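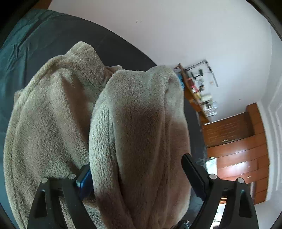
Página alterada pela última vez em novembro

Garra manual Kenetti: já dá para sonhar com a cama feita por uma máquina?

Confesso que abri a caixa da Kenetti com o entusiasmo de quem detesta dobrar mantas (e cá em casa há muitas!). É uma garra de dois dedos que seguramos na mão, pensada para ensinar tarefas domésticas a um robô, e a minha primeira ideia foi logo experimentá-la na manta bege felpuda, que é grossa, mole e teimosa como poucas.

Agarrar, agarra muito bem. A almofada azul do dedo esquerdo assenta no pelo sem o puxar, e os dedos pretos, com aqueles recortes triangulares, fecham com uma suavidade que me surpreendeu.

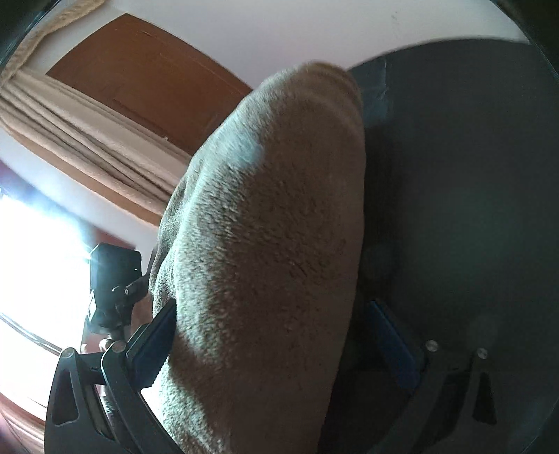 O pior vem depois, quando é preciso encontrar os cantos e acertar as bordas. Com dois dedos só, a manta faz um monte redondo e lá fico eu a dar voltas à cama, com o pulso já cansado. O meu amigo Sherif Amrani, que usou a da Grevano, queixa-se do mesmo, embora ache a mola dela mais branda.

Para toalhas pequenas, recomendo-a com gosto. Para mantas, ainda prefiro as minhas duas mãos, e dou-lhe 3 estrelas, com muita vontade de voltar a experimentar quando sair o modelo novo.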